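Cleaning up a little plastic stool-shaped piece

I pick up small molded plastic things for my shelf whenever I spot them, and they always arrive grimy. My routine takes 20 minutes, start to finish.

Fill a bowl with warm water and one squirt of dish soap (I use Rizk, any mild kind works). Swish the piece around, then go over the rounded top with a soft cloth. No scrubby pads, please! They dull a glossy finish fast. An old toothbrush gets in where the legs meet the body.

Rinse, pat dry, and stand it on its legs for 7 minutes before you buff.

Three legs and a smooth, shiny top:

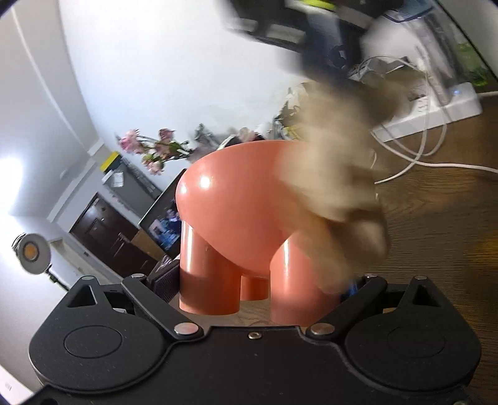
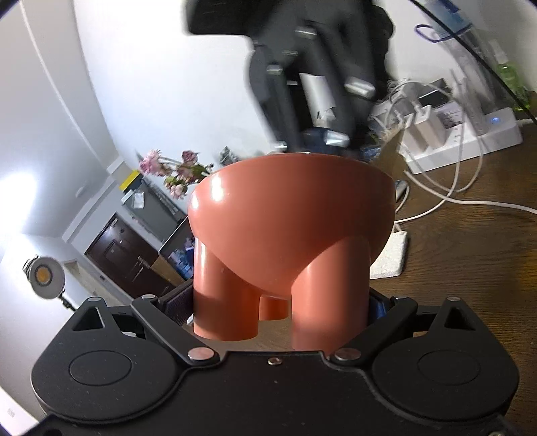 A reader in Pollstead wrote in that baby oil on a cotton ball brings the color back on older plastic, though she wipes it off after 20 seconds or it goes sticky. I tried it on a scrap first and liked it.

For buffing, go in small circles with a dry microfiber cloth. Mine came in a pack from Honberg and I'm still working through it. Do the feet last, they pick up the most dust.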